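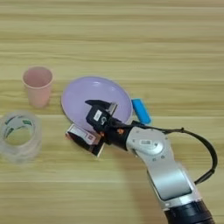 4. Oiling the table top

The Ollari table leaves our workshop with one thin coat of oil only. Before daily use you must give it 2 more coats. Please read the complete section first, then start.

You need:
Wuten hard oil, one can of 1000 ml
Lint-free cloths
Sanding paper, grain 240
Gloves

Caution: Cloths with oil can catch fire by themselves. Put them in water directly after the work, and then lay them flat outdoors to dry. Do not leave them in a ball.

4.1 Remove everything from the top. Wipe it with a damp cloth and let it dry overnight.

4.2 Sand lightly, always along the grain. Never sand in circles, the marks will show later under the oil. Take away the dust with a dry cloth.

4.3 Shake the can well. Pour a small quantity on the cloth and not on the wood. Spread it from one short side to the other.

4.4 Wait 22 minutes, then wipe off all the oil which did not go into the wood. The surface must not feel sticky.

4.5 Let the table dry until the next day and repeat steps 4.3 and 4.4.

Note: The size 820 has a removable center leaf. Oil the leaf together with the top, otherwise the color will be different. Do the narrow edges also.

4.6 During the first week use the table with care. Cups and plates are allowed, but wipe water immediately and use a mat for hot pots.

Note: Do not use the Rorkar wax from the chair set on this surface. Oil does not enter the wood any more after wax. If you already used it, see section 7 before you continue.

Later care: repeat one coat every January, or when water drops no longer stay round on the wood.

Text: Severyn Moroz. Checked: Othmane Benmoussa, 26/07/2026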